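Bring back the boring store

Tuesday, December 2, 2025

Quick one this week because I have a deadline on the thing that pays, but I've been stewing over this since before Thanksgiving and it has to go somewhere.

The hardware store in Gorilcombe closed in November. Gourlay's. If you didn't live there you never heard of it. Narrow front, bad parking, a bell on the door that stuck. They sold screws by the each. You could go in with one weird bolt in your palm and walk out with its twin and a washer for under a dollar, and whoever was at the counter would write the price on the little paper bag in pencil.

Gone now. Paper over the windows. A sign thanking everybody for their loyalty, which stung a bit, as I'd been in maybe twice all year.

So yes, guilty. I'll get to that.

What I want to argue is that a town needs boring stores. Not charming ones. We have charming. Gorilcombe has 4 places to buy a candle and three where you can get a coffee with something drawn on the top. Fine. I like coffee. But try buying a furnace filter. Try buying a zipper, or shoelaces in a length, or a rubber plug for a sink. Try getting a key cut. You drive to Tralberg, thirteen miles each way, park in a lot the size of an airport, walk past the patio sets, and find out they carry the plug in a pack of six with a strainer you didn't want.

Or you order it. Comes in two days in a box that could hold a ham. Wrong size. Now you have a return to deal with.

People say that's progress, and the old stores only looked good because we had no choice. Some truth there. Gourlay's was not cheap on the big stuff. A ladder cost way too much. They closed at noon on Saturdays, which is insane for a hardware store, Saturday afternoon being when every pipe in America lets go. I cursed them plenty.

But the small stuff, no. On the small stuff they beat everybody, and the small stuff is what a house runs on.

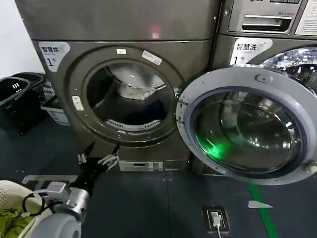 A boring store is also where a person learns things. I never took a class in how to fix a toilet. I stood at a counter and described the noise. Somebody made the noise back at me. We agreed on the noise, and I was sold a part that cost less than lunch. Videos are great, I watch them too, but a video can't ask what year the house was built, or look at the thing in your hand and tell you it's upside down.

And you overheard stuff. Who was putting on a roof. Whose well was acting up. Which of the side roads had washed out agian. None of it important. You left knowing the town a little better than when you went in, and you'd only gone in for picture hooks.

Virnlow did something about this, and I wish we'd look harder at it. Their last general store was going under, same story, owner retiring and no takers. So the town bought the building. Not the business, just the building, and they rent it out cheap on one condition: the tenant has to stock a list. The list is dull as anything. Fuses, light bulbs, thread, lamp oil, mousetraps, canning lids, batteries in the odd sizes. Stock the list and you can sell whatever else you like. I was there in the fall and it had fudge up front and mousetraps in the back and a line at the register.

Will that work for us? Don't know. It takes money, and I can already hear the meeting. Someone will say it's not the town's job to sell mousetraps. But it was apparently the town's job to spend on the planters, and the new banners, and a study of whether people like the banners. We give a $500 grant to any business that repaints its front. Nothing for one that keeps its shelves full of things people need. I'd flip that tomorrow.

Ok, the guilty part. I stopped going. No big decision, I just ordered one thing at night from the couch, then another. Each one saved me ten minutes. Add up all those ten minutes over a few thousand households and you get paper over the windows. I don't think feeling bad about it does much, and I'm tired of columns that end by scolding folks into shopping local. People shop where the hours and the prices fit their lives. So make the rent low enough that a dull store can stay open until six on a Saturday and see who shows up. I think plenty would.

The Gourlay building is listed for lease, by the way. The ad says "perfect for a boutique or tasting room." The drawers are still in there along the back wall, the little ones for the screws, or they were last week when I looked through a gap in the paper. If they get pulled out and sold for decor im going to lose it.

Next council meeting has open comment at the start. Go early, the chairs fill up.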